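Simulation notebook, Weravstead bench — October 2023
Book task: scene rules, second go

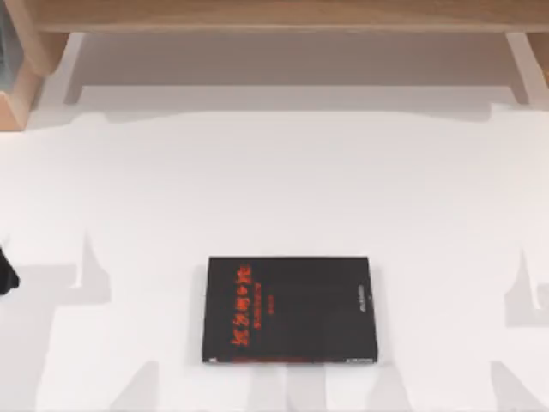

Spent the morning on our rules for what counts as a valid episode, and I'm really pleased with where they've got to! Gordon Petrenko read the old list and found two rules that fought each other (one said keep the start pose fixed, the other said vary it every run). Fixed now.

As they stand:

Start pose: both arms clear of the book, no contact before step one. A fingertip inside the camera view is fine.

Seed: written into the log before the run, never after. Episode 3562 had none and I couldn't replay it, so out it goes.

Lighting: shadows stay on. I used to switch them off for speed, but a black cover on a white table is far too easy without them — the grey shapes across the top are half the fun.

Failures: keep them, labelled. Dropped, pushed, timed out, all in the same folder as the good ones.

Names: "book_black", small letters, no spaces. Laaksonen's loader chokes on anything else.

Batch size is 1000 episodes, with 8 held back for checking by eye. I'd like someone other than me to do the checking, as I get fond of my own runs.

Still open: do we count a grasp as good if the book slides a bit first? Gordon says yes, the Rister notes say no. Will try both on the Nenano set and compare the labels.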